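### 4.2 Where do the blocks go?

I'll admit that when I started on this part of the study I thought containers were boring. Blocks were the interesting bit - you can stack them, sort them, line them up by color - and the bin was just the thing they lived in between times. Then I read back through my notes from February and found I'd written more about bins than about blocks.

Take the very plain job of getting a handful of small wooden blocks off a table. With a box that has to stay flat on the floor, every block gets lifted over the rim and dropped. With a light plastic bin you have a second choice, and the people in our Radwood sessions used it all the time: they tipped the bin on its side, brought the open end close to the tabletop, and pushed the blocks toward it. I started calling these "lifters" and "scoopers" in my notes, and the names stuck (sorry, they aren't elegant). Figure 3 has the small version of the task, with six wooden blocks on a white tabletop and a red bin tilted with its open side toward the middle of the table.
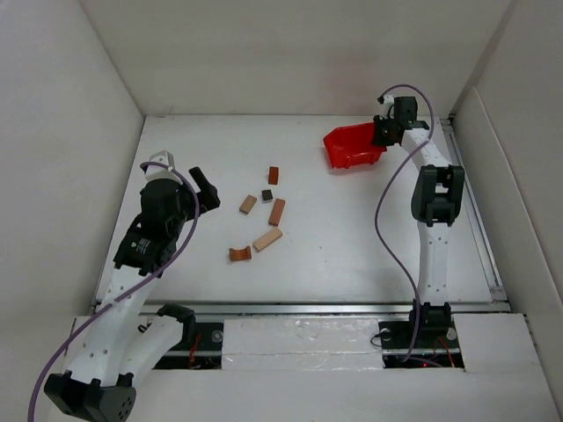

**Figure 3.** Wooden blocks and tilted bin, small version of the task.

Noemi Brannigan objected, when she read a draft of this section, that scooping and tidying aren't the same activity at all, and that a kid who sweeps everything into a bin in one go has skipped the sorting we said we cared about. I went back and forth on this for a while. She's right that our coding sheet treated the two as equal, and I've now split them, so Table 2 lists scooped blocks in their own column.

What I'd still defend is the claim that the color mix matters less than the spacing. When blocks sat close together, people scooped, whatever the colors were. When they were spread out, people went back to lifting - even the ones who'd scooped happily a minute earlier! Out of 1284 block placements in the full set, the mixed cases were the hardest to code, and Junaid Jatoi and I had to talk through 7 of them twice. One was a block that got pushed as far as the rim, then picked up and put in by hand. We coded it as a lift.

The tall-sided Skasteck bins are left for Section 4.3, where tipping was a lot more awkward.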